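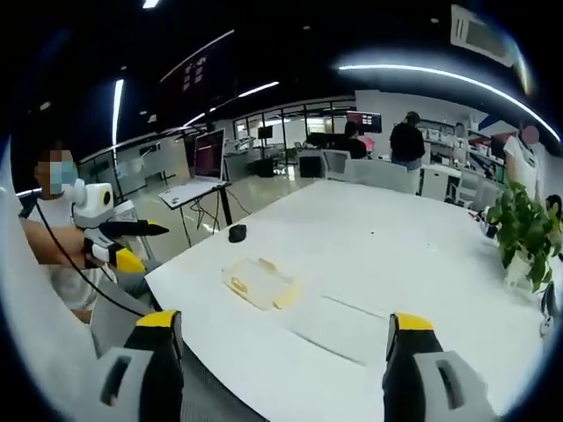
Keeping Two Hands on the Same Clock: Trajectory Alignment for Hand-Held Grippers

Student Projects / Robotics Software
Reading time: 2 min

I came to this project thinking I would spend the term training a policy, and I ended up spending most of it on timestamps. I don't regret that at all – it was a lovely problem once I stopped being annoyed by it.

Our group records demonstrations with hand-held grippers over a plain white table, usually with small everyday things on it, such as a plastic tray or a computer mouse. Each gripper writes its own video and its own motion log. My job was the piece of software in the middle, which I named Purves, that takes those recordings and turns them into clean trajectories the planner can read.

The trouble was drift. The motion log and the video started together and then slowly wandered apart, so that by the end of a long take the fingers in the data closed before the fingers in the video did. A planner trained on that learns to pinch air (I have watched it do so many, many times, in simulation and out).

My first fix was to match the two streams at the start and the end and stretch everything between. It was quick to write and it helped with short takes, but the drift was not even, and the middle stayed wrong. Valbona Gashi, who supervised me and was very patient about it, suggested looking for moments both streams agree on. Finger closings worked well for this. The yellow caps are easy to find by color, so I tracked the distance between them and lined up each closing with the matching dip in the log.

I ran the new version on 900 takes from the Mostgate set. It needs at least 6 closings per take to be trusted, and anything with fewer goes into a folder for checking by hand. I also cut each trajectory wherever tracking was lost for more than 20 video images in a row, instead of filling the gap with a smooth guess, as the old script did.

What still bothers me is glare. A glossy tabletop throws bright bands back at the lens, and the pose tracker sometimes treats them as fixed landmarks. I tried masking the table out completely, which made things worse whenever the view was mostly table. Next term I would like to try a softer mask, and to write the tests I kept promising Valbona.

Related projects
Replaying Demonstrations Safely on the Lalitz Arm
A Small Viewer for Large Motion Logs
Grasp Planning Notes from the Plusetcombe Lab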